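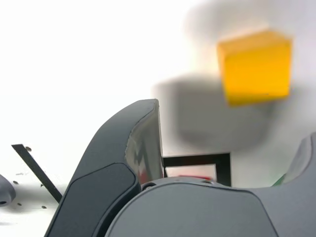

Do the packers lose hours when a robot cell goes in?
Nobody on our site has lost contract hours so far, but overtime has dropped and the mix of jobs on each shift has changed.

I'm answering that one first because it came up in three replies. The rest of this is for the person at Livedport, whose message I've quoted in parts.

On 4 July 2018 a member at Livedport wrote:

> We've been told that two Kano cells are coming to our kitting area
> in February. Management says that the people there now will be
> "cell operators." I've kitted for nine years and have no idea what
> a cell operator does all day. Is it standing and watching? Does it
> pay the same? We have 300 people on the site and 128 of them do
> some kitting, so it isn't a small thing for us.

I work at Kavus, second shift, in kitting, and I've been on the robot side for a little over a year. We kit small hardware and fittings into trays. It used to be all hand work. Now the high-volume trays go through the cells and the short runs are still done by hand.

To the first part: there is some standing and watching, mostly in the first month. After that the day is filling feeders, clearing faults, checking trays and changing over between part numbers. Changeover is the biggest piece. On a bad night I do it six times. You move the fixtures, load the program, run it slow, fix the pick heights, and run it slow again. An experienced kitter is good at this because you already know which parts roll and which ones hang up on each other.

> They say there will be training but not how long or who gives it.
> Ours last time (the new scanners) was a sheet of paper.

Ask for it in writing before the cells arrive. We got two days in a room with slides and then nothing, and it showed. People were afraid of the thing. They would hit stop and wait for maintenance, and maintenance would be an hour away on the La line. After a lot of complaining we got a practice table, and every operator now gets paid time on it. I would fight for that ahead of anything else on your list.

> Also how close do you have to work to it? I don't love the idea.

Depends on the cell. In ours you are outside a guard when it runs at speed, and inside only with the enabling switch in your hand and the speed turned down. You do get your face fairly close to the fingers during setup, and it takes a while to be calm about that. Nobody should be rushed through this part. One of our people asked to go back to hand kitting after two weeks and was allowed to, with no mark against them. See if you can get the same thing put into your agreement.
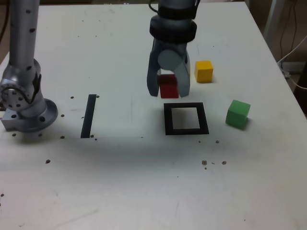 Pay is the part where we did worst. When the cells came in, Kavus kept us at the kitter grade and called the new work "additional duties." It took until the next contract to get an operator grade, and even then the company wanted to limit it to people who could write a program from scratch. What we argued, and mostly won, was that teaching a pick point and a place point is skilled work by itself. We took the other side's people to the table and let them try it with the blocks. Getting the red cube pinched between the two fingers is one thing. Bringing it down inside the black square is another, with the tips just off the tabletop and the yellow and green cubes standing close by on the right, where a careless move will knock into them. Both of the people who tried it took most of the hour. The grade was agreed at the next meeting.

> What about breaks and pace? Right now the line waits if I go to
> the restroom.

Get this settled early too. The cell doesn't stop by itself when you leave, it stops when a feeder runs empty, and then the stop goes into a log with a time on it. In our first quarter the log showed 3873 stops. A supervisor printed it and put it on the board as if these were all operator faults. We went through it line by line on our own time and sorted it into causes. The greater part was feeders running out during breaks with no relief operator on, plus bad parts from one supplier. The printout came down and we got a relief operator for each pair of cells.

So ask now who can see the log, what it can be used for, and whether it carries a name or a badge number. Ours carries the cell number only. That was not the default setting and had to be asked for.

> Do you still do any real kitting or is that gone?

I do two days a week by hand, my own choice. The rotation is written down, and anyone on the cells can ask for up to half their shifts at the benches. My hands are better than they were. I had trouble with both thumbs from the small clips, and that has eased off. On the other side, my back is worse from lifting feeder bins, which are heavier than anything I lifted before. We had 86 bins changed over to the smaller size this spring and there are more to go. If your feeders haven't been ordered yet, find out the full weight of a bin and where the fill height is. On ours it's at shoulder level for me and above the head for some people.

The hardest change to put a number on is the talking. At the benches you have someone across from you all night. At a cell you're alone with it most of the time, and it's loud enough that you don't call over to the next one. A couple of people minded that more than anything else. Moving the two cells to face each other helped some. They had been placed back to back for the air lines, and it cost a weekend to turn one around. Look at your floor plan before the bolts go in.

Things I'd try to get in writing before February:

Hours of hands-on training per person, paid, on a table that isn't in production
The grade and the rate, with a start date
The right to go back to hand work
Relief cover for breaks
What the stop log is for
Feeder bin weight and fill height

I can send our rotation sheet and the grade wording to anyone who writes to me off list. The contract language is public to members. The training checklist belongs to the company, so I can't pass that one along, but I can tell you what is on it over the phone.

Second shift, so please don't call before noon.

Kitting steward, Kavus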